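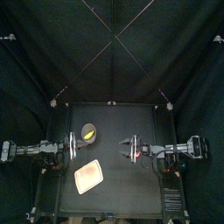 Dark fabric walls around a black tabletop. Dalemham's new rule on hanging fabric covers enclosures as well as stage curtains.

By Fahad Zaidi
Friday, 4:40 p.m.

DALEMHAM - Hanging fabric in any building open to the public will need a flame tag starting in December, after the city council voted the rule through Thursday night's long session with little debate and a lot of yawning.

The rule covers stage curtains, backdrops, room dividers, blackout drapes, booth walls. Also fabric enclosures inside shared workshops and studios, which were left out of the first draft and added late. Homes are exempt. So are window curtains in offices, as long as they stop short of the floor.

Every piece gets a tag sewn or stapled to a bottom corner with the date of treatment and the name of whoever did the treating. No tag, no hanging. Inspectors can order a piece taken down on the spot. Fine for putting it back up untagged is $300 per piece.

Shops and theaters have known something was coming since spring, when a smoldering backdrop emptied the Marton Street playhouse in the middle of a matinee. No one hurt. The cloth had been treated once, years back, then washed, then washed again. Washing takes most treatments right out, and there was no record of it being redone.

First in line to feel it: Festemance, the winter dance and theater festival, which opens the second week of December and hangs more black cloth than the rest of the city put together. The festival uses 14 venues this year. A few are real theaters. The others are church basements, a skating rink lobby, the old feed store on the river side, places where the walls are whatever you can hang from a pipe.

"We are not against it," said Afonso Bragança, who runs the technical side for the festival. "I would of liked six more months. The cloth we own outright, fine, we can treat that. It's the borrowed stuff. Half of it comes in a van the night before and I couldn't tell you where it's been."

Bragança said the festival will treat its own drapes over the next few weekends in the feed store, which has a drain in the floor and doors wide enough to get a breeze. Two coats on the heavy velour. One on the thinner stuff. Then it hangs a day before folding.

Borrowed pieces are a harder question. The rule puts the duty on the building, not on the owner of the cloth, so a church that lends out its basement is on the hook for whatever a visiting company strings up. A couple of churches asked the council to change that. Council did not. There was talk of a waiver for events shorter than three days, it went nowhere.

Wanyama Textile on Marton Street, the only shop in town that treats fabric for hire, says the phone has been going since breakfast. Turnaround was two days last month. By noon Friday the sign on the counter said next week. The shop is asking people to shake out drapes before bringing them in, and to leave the hooks, rings and cords at home. Anything that smells of mildew gets sent back.

Price depends on weight. The shop charges by the yard for light cloth and by the pound for velour and duvetyn, and would not give a flat figure for a full stage set.

Do it yourself is allowed. The city will accept a home treatment if the product is on the state list and the owner keeps the receipt. A match test has to be done on a cut strip, outdoors, and the strip kept in a bag for the inspector. Polyester that is flame resistant in the thread doesnt need treatment but it still needs a tag, and the maker's label counts only if it can be read.

That last part drew the one real argument of the night. Several speakers said labels on dark drapes are the first thing to go. They get trimmed off so they won't show, or they fade until there's nothing on them. Owners with unreadable labels will have to do the strip test like everyone else.

Color, by the way, makes no difference. Black cloth came up again and again at the meeting only for the reason that so much of what gets hung is black. Photographers use it, stage crews use it.

Ties and lines are covered in a single paragraph near the back of the rule. Cord used to hold fabric up must not run across an exit path or hang from a sprinkler pipe. Cord that only crosses over or in front of the fabric is not regulated. Light fixtures have to sit at least a foot clear of any cloth, treated or not, and that one takes effect right away.

Inspections begin with the larger halls and work down. Workshops and studios come last, likely after New Year's. Owners can ask for an early visit, free, by calling the fire marshal's desk at city hall before 3 on weekdays.

Copies of the rule are at the library front desk. The list of accepted products is taped up beside them, and the desk will make a photocopy for a dime.

Festemance tickets go on sale Monday at the rink box office. Bragança said no shows have been moved or dropped so far.

Contact the newsroom | Copyright Dalemham local news desk. All rights reserved. | Back to top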